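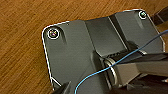

Blanket purchase order

A blanket purchase order, also called a standing order or an open order, is a purchase order that a buyer issues to one supplier to cover repeated deliveries over a set period. It fixes the terms of the purchase, such as prices, the items covered and a spending limit, but leaves the dates and sizes of the individual deliveries open. Each delivery is called for later by means of a release. Most purchasing and accounting software has a separate order type for blanket orders.

Terminology

Usage differs between trades and between software vendors. "Blanket order" is the common name in manufacturing and public purchasing. "Standing order" is heard more often in libraries, hospitals and food service, where it may mean a fixed quantity delivered on a fixed schedule with no release needed. "Call-off order" is the usual British term for what American buyers call a release. A framework agreement is a related arrangement that sets prices and conditions but does not itself commit the buyer to any purchase.

Contents

A blanket order usually states:

the start date and end date
the items or categories of items that may be ordered
the unit prices, or the method for working them out
the maximum total value, the maximum quantity, or both
the people or departments allowed to issue releases
delivery and payment terms
the conditions under which either side may cancel

Some buyers also set a limit on the value of any single release. An order that covers a category of goods, such as shop supplies, may leave out unit prices and refer to the supplier's price list at an agreed discount.

Releases

A release is an instruction to deliver part of what the blanket order covers. It normally carries the number of the blanket order followed by a suffix, so that the twenty-first release against order 1399 may appear as 1399-21. The supplier ships against the release, and the invoice is expected to show the same number.

Where the software supports it, a release takes its item descriptions, prices and account codes from the parent order and cannot change them. The person making the release enters only the quantity, the delivery date and the receiving location. Approval rules vary. In many organizations the blanket order goes through full approval once, and releases under it need no further signature unless they pass the single-release limit.

Handling in software

Purchasing programs track a blanket order by keeping a running balance. There are two main ways of doing this. In the first, the balance is reduced when a release is issued. In the second, it is reduced when the goods are received or the invoice is matched. The first gives an earlier warning that the limit is near, but it must be corrected when a release is canceled or shipped short.

Programs also differ in what happens when a limit is reached. A hard limit blocks any further release until the order is amended. A soft limit shows a warning and lets the user go on, sometimes with a note recorded in the order history. Expiration dates are handled in the same two ways. A further question is whether a delivery may be received after the end date if the release was issued before it. Most programs allow this.

Treatment of budgets is less uniform. Some systems commit the full value of the blanket order against the budget on the day it is approved. Others commit only the value of each release. Full commitment is common in government and school accounting, and money left over at the end of the period has to be freed by closing the order. Release-based commitment is more common in private companies.

Matching works much as it does for an ordinary order. The invoice is compared with the release and the receiving record, and differences in price or quantity outside a set tolerance are held for review. For services with no receiving record, the comparison is between the invoice and the release alone.

Implementations

In Jasus, a purchasing package for small manufacturers, blanket orders and releases are stored as separate document types, and a release cannot exist without a parent. Etik uses one document type for both and distinguishes them by a status field. This makes it simple to turn an ordinary order into a blanket order, but reports have to be filtered to keep the parent's value from being added to that of its releases. Puvport, a supplier portal, does not create blanket orders but shows suppliers the remaining balance on those sent from the buyer's system.

Version 2 of Jasus, dated June 17, 2025, added a scheduled release, in which the program issues releases by itself at a chosen interval. Earlier versions required each release to be entered by hand or imported from a spreadsheet.

Advantages and drawbacks

The main purpose of a blanket order is to cut paperwork on items bought often. It can also hold prices steady for the period and give the supplier a basis for planning stock. Buyers with several sites use blanket orders to let each site order locally at prices agreed centrally.

Drawbacks include weaker control over individual purchases, especially where the order covers a broad category. Prices may drift out of line with the market during a long order. Forgotten orders are another problem, as an open order with a remaining balance can still be used after the need for it has passed. Chanida Phromma, in a handbook for purchasing clerks published by Valdebenito, recommends a review of all open blanket orders each September, with any that have had no release in the past 115 days either closed or confirmed in writing by the department that uses them.

See also

Contract management
Invoice matching
Purchase requisition
Supplier portal
Vendor-managed inventory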